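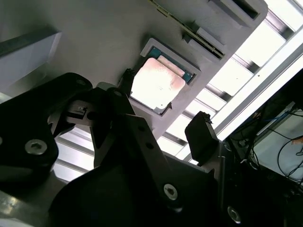 Bench notes – practice plate, chip pocket and card slot
February 27, 2024

OK, picking this up from where I stopped before lunch. The gray plate is on the bench and I've been putting the processor in and out of its pocket for most of the day, so my handwriting is going to be bad and my opinions are going to be strong.

First thing, orientation. The small dark triangle sits at the corner of the pocket, on the pocket frame itself, and it points in at the chip. I like it there. On the Clomura plate we had before, the mark was printed on a sticker next to the pocket, and the sticker wandered off within a month (I found it on my sleeve at home). Molded in is much better. The only trouble is that it's dark and tiny, and when the lamp is low I lose it completely. Rhodri wants to dab some white paint on it. I said wait until we've finished the seating trials, then paint whatever you want.

Second thing, the lid of the chip is filthy. The metal top throws the light straight back at you, so you'd think it was clean, and then you tip your head and there are blotches all over it. Could be my fingers, could be old thermal paste that never came off properly. I'm going to wipe it with alcohol and a lint-free cloth before the next batch, and from now on please hold it by the edges of the green part. Yes, I know, I'm the one who did it most.

Seating. The sloped walls do help. If you come in a little off to one side, the chip slides down the slope and finds its own way in, up to a point. Past that point it rides up on one wall and sits crooked, and it's sneaky, it looks fine from straight above! You have to get your eye down level with the plate. My habit now is to set it down, let go completely, then touch one corner very lightly. If it rocks, take it out and start over. Don't press it flat. Delphine pressed one flat last week on the other plate and chipped a corner of the green board, and she's still annoyed about it.

I did 50 by hand today, in and out, same chip, same pocket. 14 of those needed a second go, and nearly all of the bad ones were after I'd stopped taking breaks, so I wouldn't read too much into it. Wissam asked if I'd noted which wall it caught on. I had not. Starting tomorrow I will, with a little arrow in the margin.

Third thing, the card slot. The thin card with the gold contacts goes in between the gray ribs, and I have mixed feelings. The ribs keep it upright nicely, but they're close together and I keep going in at a slant and scraping. I'd rather not wear the gold off a card we only have one of. Vaughn has a box of dead cards from the Strickland job and says we can have as many as we like, so let's practice on those and keep the good one in its bag.

Also, the slot is near enough to the pocket that my knuckles get in the way when the card is standing in it. So: chip first, card second. Coming out it's the other way around, card first. I got this wrong four times and each time I bumped the card. I've written the order on tape and stuck it to the edge of the bench.

Things I still want to look at, in no special order:

Whether the pocket has loosened up. It felt tighter in the morning than it did at the end, but that might just be me getting used to it. Jurgita has the good calipers, ask her for the inside width on both axes.

The spare plate from Prestitz. It's meant to be the same drawing but the gray looks darker to me, and I want to try the same chip in it before we mix the results from the two.

Lamp position. With the lamp straight overhead the metal top goes almost white and I can't see the edge of the pocket at all. Lower and off to the left was nicer, except for the triangle problem above.

Target for March is 200 clean seatings logged with notes, not just tick marks. I think that's fine if two of us share it and we stop when our hands get stupid – for me that's roughly 18 in a row.

Alcohol is nearly out, by the way. There's a full bottle in the Vanel cabinet, second shelf, behind the gloves. Refill the small one from that and put the cap back on tight this time.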